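How to Measure and Pour a Drink With a Jigger

A jigger is a small metal cup for measuring liquor, syrup and juice. Most of them have two cups joined at the bottoms, one larger than the other. If your drinks taste different every time you make them, measuring is the first thing to fix. This page covers reading the jigger, pouring with it, and getting the drink into a stemmed glass without a mess.

What you need

A double jigger
A stemmed wine glass
A bar spoon or a long teaspoon
A mixing glass or any tall, sturdy glass
Ice
A clean dish towel

You can use a rocks glass in place of the wine glass. The steps are the same, but you will want less soda and less ice.

Find out what your jigger holds

Jiggers are not all made to the same sizes. In the US the most common pair is 1 ounce on the small side and 2 ounces on the large side, but there are plenty of others, and the metric ones are different again. Look inside the cups for engraved lines. Some are marked on the outside rim or on the narrow part in the middle.

If there are no marks, use a kitchen scale and water. One US fluid ounce of water weighs close to 30 grams. Put the jigger on the scale with the large side up, set it to zero, fill it to the brim and write the number down. Turn it over, dry it and do the small side. My Gullcombe jigger had no marks at all, so I keep the numbers on a piece of tape inside the cabinet door.

Tablespoons work if you don't own a jigger. There are two tablespoons in an ounce.

Set up before you open anything

Work on a flat, hard surface. Put the glass where you will serve from it and the jigger off to one side, with room between them for your hands. Open the bottles and line them up in the order of the recipe. Start with the cheapest ingredient, usually the citrus or the syrup. If you lose count you can dump it and start over without wasting the liquor.

Pouring

1. Hold the jigger between your thumb and two fingers at the narrow middle. Keep it level.
2. Bring it close to the mixing glass, next to the rim and not over it. Overpours then land on the counter and stay out of the drink.
3. Pour slowly until the liquid reaches the top edge. A full measure means full to the brim – stopping short by a little takes out more than you would expect, since the cup is widest at the top.
4. Tip the jigger toward the mixing glass in one quick turn of the wrist. A slow tip makes it dribble down the outside.
5. Rinse it between syrup and anything clear.

Practice with water first. Pour 6 full measures in a row into a measuring cup and see how close you come to the right total.

A simple drink to try

This is a light spritz that fits a regular wine glass.

2 ounces dry vermouth
Half an ounce lemon juice
Half an ounce simple syrup
4 ounces cold soda water

Stir the vermouth, lemon and syrup with ice in the mixing glass until the outside feels cold. Fill the wine glass halfway with fresh ice. Strain the drink over it, then add the soda down the side of the glass. Lift the spoon once from the bottom and stop. More stirring than that takes the fizz out.

Handling the glass

Set the wine glass down before you fill it and leave it on the table while you pour. Once it is full, carry it by the stem, low down, with your other hand ready near the foot. When washing, hold the bowl and wipe the bowl, then hold the foot and wipe the foot. Twisting one against the other is how stems get snapped. 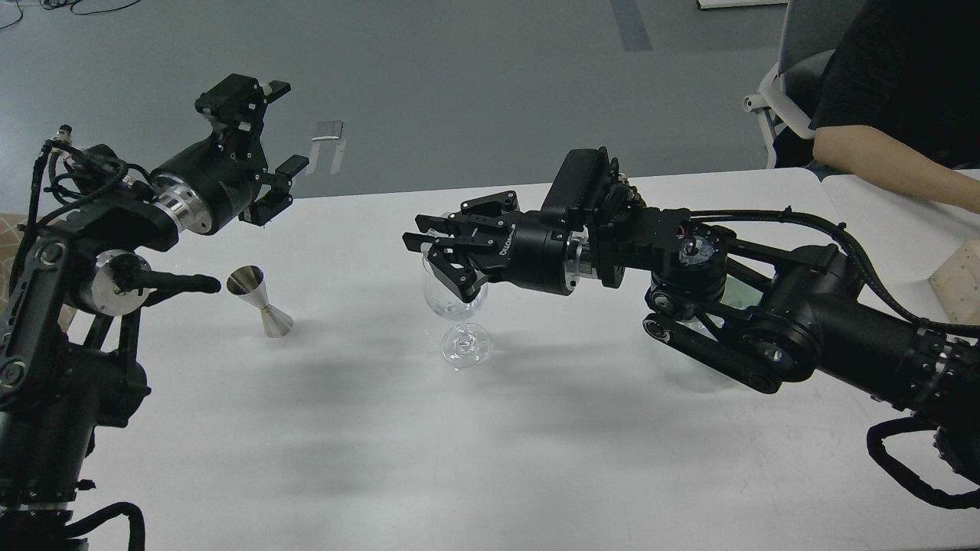

Which side of the jigger should face up when you put it down?

Keep the side you will use next facing up. When you are finished, rinse both cups and dry them with the towel, then store the jigger on its side so water doesn't sit in the lower cup.

Comments (3)

The tape in the cabinet is a good idea. Mine came in a Hollis set and the large cup was a quarter ounce smaller than I thought. I had been making weak drinks for years.

Can you use the same amounts with sweet vermouth? I tried it and had to cut the syrup in half.

I spill less pouring next to the rim, but I still dribble when the bottle is full. A pour spout helped – the first inch out of a new bottle is the worst.

Related

How to Make Simple Syrup
Clearing Cloudy Wine Glasses
Clear Ice in a Home Freezer
Which Glass for Which Drink
How to Strain a Drink Without a Strainer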